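Notebook, small-cap screen, December 2021

Carrying on from the November pages. Leanne wants a yes or no on whether the quality filter goes into the live screen. My answer is still no, but I'll put the working down so Gemma can pick holes in it.

Starting universe is 552 names after dropping investment trusts, shells and anything that hadn't filed a full set of accounts. Same liquidity cut as before. I rebuilt the list from the raw files because the version on the shared drive had been sorted on one column and not the others, and I don't trust anything that was run off it. That includes the chart in Elfriede's slides. Have told her.

The Gremen note claims that cheap small companies with decent returns on capital beat cheap small companies without them by a wide margin. Fine. It doesn't say how they treated companies that delisted. I wrote to ask and got a brochure back. If the failures drop out at last traded price, the cheap end of the list is flattered badly, and so is everything built on top of it.

Re-ran it our way, with failures taken to zero unless there was a recorded payout to holders. The gap between the two groups shrinks to something I wouldn't want to defend in front of a client. It's still positive. It is also nearly all in the smallest fifth by market value, where the spread between bid and offer would eat it before lunch. Beverley's point was that nobody trades at mid. Quite. The Gremen figures are all at mid as far as I can tell.

Tried it with 25 holdings and then with 60. The 25 version looks marvellous until you take out Medeiros, which was bid for, and Plellico, which went up for reasons I have never seen explained. Without those two it's behind the plain value list. The 60 version barely notices either of them and barely beats anything. I take the second as nearer the truth.

Follura keeps coming up as a top pick on every version. Looked at the accounts. Return on capital is high because they wrote the capital down two years running. So the filter is rewarding a company for having lost its shareholders' money in the past. Sheila says you can add the write-downs back. You can, but by hand, and the whole selling point of the thing was that it needed no judgement.

Rebalancing: tried 4 times a year against once. More often is worse after costs, as you'd expect. Once a year is very sensitive to which month you pick, and the note picked the best one. They may have had a good reason for it. They don't give one.

Insider ownership. Left out for now. The data is patchy before the last few years and where it's missing the supplier seems to have filled in a nought, so a family-run firm shows up as having no family in it. Gemma has a list of corrections from an older project. Need to see what dates it covers before anyone gets excited.

Things I could be wrong about:

Taking failures to zero is harsh. One or two probably paid out something I haven't found.
My spread costs come from a quiet stretch. In a bad market they'd be wider, which hurts the filter more, so I don't think this helps the other side.
The sector split is crude. Banks should come out altogether, return on capital means nothing for them. Haven't done it yet.

Leanne asked whether we could run it on paper alongside the live list for a year and see. No objection, it costs us nothing, but a year of one small list tells you next to nothing and I'd like that written down before the results arrive and not after. If it wins we'll all remember being in favour.

To do: banks out, rerun the 60. Check the delisting dates against the exchange notices. Ask Gremen again, and this time ask for the list of names by year. Delete the badly sorted file so it can't get used a third time.

Sheila has asked for a version of all this on one side of paper. It'll say the effect is small, sits where we can't deal, and leans on two shares. Still waiting on Beverley's cost figures before I send it. 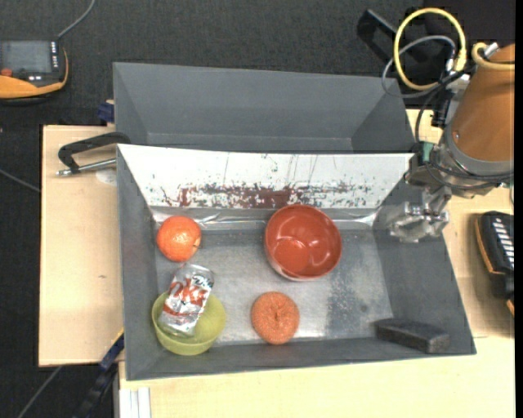
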